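生活用品整理実習 配布資料 第4回
敷きマットと小物の置き方
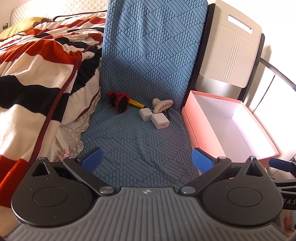 図1 水色のエンボスマットと、その上に置かれた小物。マットは奥側が立ち上がり、手前側が平らになっている。

1. 今回の範囲

前回は引き出し内の仕切りを扱った。今回は仕切りを使わず、敷きマットだけで小物の置き場所を定める方法を扱う。対象は、ひも類、筒状の小物、および形の定まらない小物とする。衣類と紙類は第5回以降に回す。

実習には、Flostmont実習室の浅型の棚を使用する。棚板の奥行きは30 cm、1班あたりの使用枠は2枠である。

2. 用語

敷きマット 棚板や箱の底に敷く薄いシート状の用品。本資料では表面に凹凸のあるものを指す。平滑なものは「シート」と呼んで区別する。

立ち上げ マットの端を背面の壁に沿わせて上へ曲げること。曲げた部分を立ち上げ部、平らな部分を底面部という。

谷 立ち上げ部と底面部の間にできる、浅い溝状の部分。

転がり軸 円筒形または円形の物が転がるとき、その回転の中心となる線。筒の場合は長手方向に一致する。

3. マットの表面

図1のマットには、小さな楕円の突起が列をなして並ぶ。突起の列は斜めの区画ごとにまとまり、全体としてひし形と山形の繰り返し模様になっている。

凹凸面の性質として、次の点を押さえておく。

(1) 物との接触は突起の頂部に集中する。接触面積は平滑なシートより小さい。
(2) 突起の間には細かいごみが入り込む。清掃は乾いたブラシを先に用い、拭き取りはその後とする。
(3) 突起の高さより細い物(針、細いピンなど)は突起の間に落ち、つまみにくい。この種の物は蓋付きの容器に入れてから置く。
(4) 転がりに対する抵抗は、物の直径が小さいほど大きく現れる。直径の大きい物では抵抗をあてにしない。

滑りにくさは材質にも左右される。材質の比較は第6回の表で扱うため、今回は形状のみを考える。

4. 立ち上げの手順

4.1 棚板を空にし、乾いた布で拭く。
4.2 マットを広げ、巻きぐせがある場合は逆向きに軽く巻いて戻す。
4.3 手前の端を棚板の前縁に合わせる。前縁からはみ出させない。
4.4 余った長さを奥の壁に沿って立てる。折り目はつけず、曲面のまま残す。
4.5 立ち上げ部が前へ倒れる場合は、上端の2か所を仮留めする。
4.6 手前から手のひらで押さえ、底面部の浮きを確認する。

立ち上げ部の高さは8 cmを標準とする。これより低いと、奥へ押された物が壁に直接当たる。高すぎる場合は自重で前に傾き、谷の幅が狭くなる。

折り目をつけたマットは、敷き直したときに折り目の位置が合わないことがある。ほかの枠への転用を予定している班は、特に4.4に注意する。

5. 小物の置き方

5.1 ひもを巻いた物

図1には、赤いひも状の物を巻いた丸い黒い物が横向きに置かれている。ひもの輪の一部は本体から垂れている。この種の物を扱うときの検討事項は二つある。端の処理と、置く向きである。

端の処理では、余った長さを最後の一周の下にくぐらせる。結ぶ場合は、片側を引けばほどける結び方とする。輪が外に出ていると隣の物に掛かり、一つを取り出すときにもう一つが動く。

置く向きは、平らな面があればその面を下にする。平らな面がない物は谷に寄せ、立ち上げ部に沿わせる。

5.2 筒状の物

図1の黄色い筒は、片端が黒く、マットの上に斜めに置かれている。筒状の物では、転がり軸の向きを先に決める。

軸を前縁と平行に置いた場合、物は前後に転がる。棚が前に傾いていれば落下につながる。軸を前縁と直角に置いた場合は左右に転がり、隣の物に当たって止まる。斜め置きは両者の中間であり、転がる方向は軸に直角な方向となる。

本実習では、前縁と直角に置く方法を基本とする。端の色が異なる筒は、その端を手前にそろえると識別しやすい。長さが棚の奥行きを超える物は別の枠に移す。

5.3 隣り合う物の間隔

丸い物と筒状の物を隣に並べるときは、間に指が入る幅をとる。標準は2 cmとし、ひもの輪が出る物の側ではこれを4 cmまで広げてよい。接触させて置くと一見まとまるが、取り出しの際に両方が動く。

6. 実習課題

班ごとに二つの枠を使う。一方はマットを全面平置きとし、他方は4の手順で立ち上げる。両方に同じ種類の小物を同じ順で並べ、次の項目を記録する。

・棚板を手前に引き出したときの、各小物の移動方向
・同じく移動量(定規で測り、mm単位で記入)
・物を一つ取り出した後の、隣の物の位置の変化
・突起の模様の向きを変えた場合の差の有無

引き出しは同じ人が同じ速さで行う。途中で担当を交代した場合は、備考欄にその旨を書く。移動が認められない項目も空欄にせず、0と記入する。

記録用紙はUllitgate様式を使う。旧様式には移動方向の欄がないので使用しない。提出は4月22日(月)の授業開始時とする。

7. 片付け

マットは凹凸面を外側にして緩く巻く。ゴムで強く留めると突起がつぶれるため、幅の広い布テープを輪にして掛ける。ひも類は巻き直してから返却箱に入れる。筒状の物は端の向きをそろえる。

次回は深型の箱を扱う。定規と記録用紙を持参すること。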